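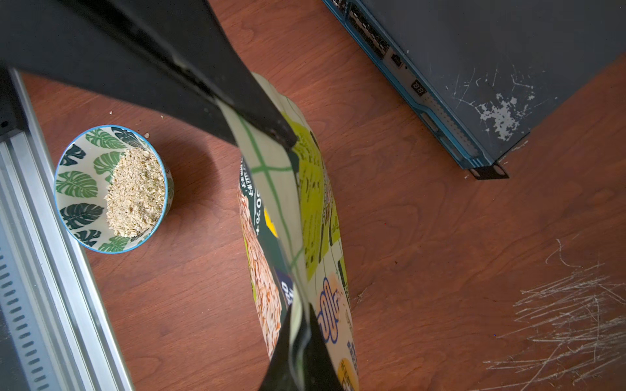
About Florkarwood

Florkarwood is an evening school for grown-ups who want to learn languages for the plain pleasure of it. We teach Polish, Italian, Portuguese and Sinhala, at every level from "I can't say hello" to "I'd like to argue about novels." Classes are small, the coffee is strong and we talk a lot!

Sajib Wijesinghe started the school after years of teaching Sinhala at his own kitchen table. His first students were mostly people who had married into Sri Lankan families and wanted to follow the jokes at dinner. They brought their friends, the friends asked for other languages, and one May we signed a lease and bought more chairs than we could fit through the door.

We still love teaching beginners best. There's a moment, usually a few weeks in, when someone answers a question without translating it in their head first, and the whole room hears it happen.
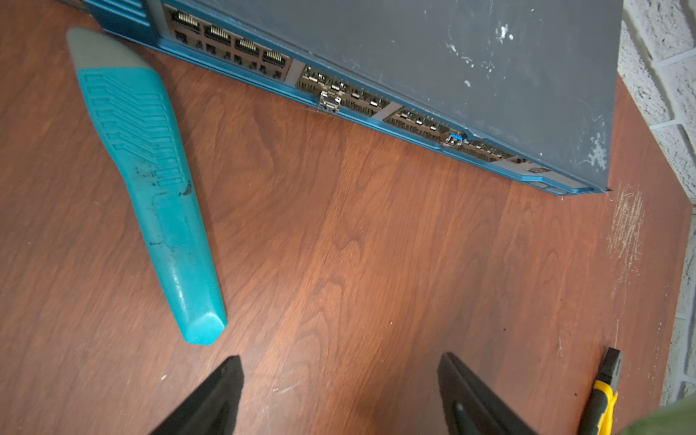 How we teach

You'll be speaking in the first lesson. Grammar comes along as you need it, and our teachers are happy to spend a whole evening on the Polish cases if that's what the group wants (it has happened, and people stayed late). We don't give grades. We do give homework, but it's the kind you can do on the bus: listen to a song, write a shopping list, call your aunt.

The Borkowska Room, upstairs, is our lending library. It has more than 200 books, plenty of them children's picture books, which are wonderful for beginners and much harder than they look. Borrow as many as you can carry. 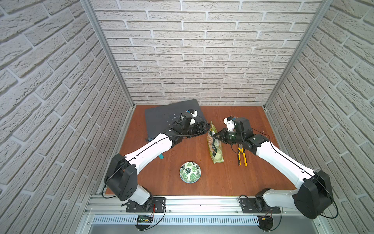 Grustico is our Italian supper night, and it has grown into a thing of its own. Everyone brings a dish and has to explain how to make it, in Italian, to the person next to them. Mistakes are welcome, and so are second helpings. The Portuguese groups have started asking for their own version, and we're working on it.

Our courses

Each course runs for ten weeks, one evening a week, and costs $300. Returning students pay a little less, and we keep free places in every group for people who couldn't come otherwise. Just ask at the desk or send a note; we won't want paperwork.

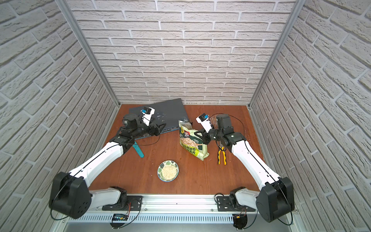 Conversation hour is for anyone who can't get to us in person, or who moved away and misses their group. It's run by video, one hour a week per language, and it's open to anyone who has finished a first course. You don't need much to join in. A laptop like the dark gray one on the wooden table will do fine, and so will a phone propped against a mug. Please do turn your sound on — we want to hear you!

Come and say hello

New groups start in January 2025. You're welcome to sit in on a class before you sign up, in any language, and you can try more than one. The door is open from 5:30 on class evenings. Ring the lower bell, the upper one belongs to the dentist.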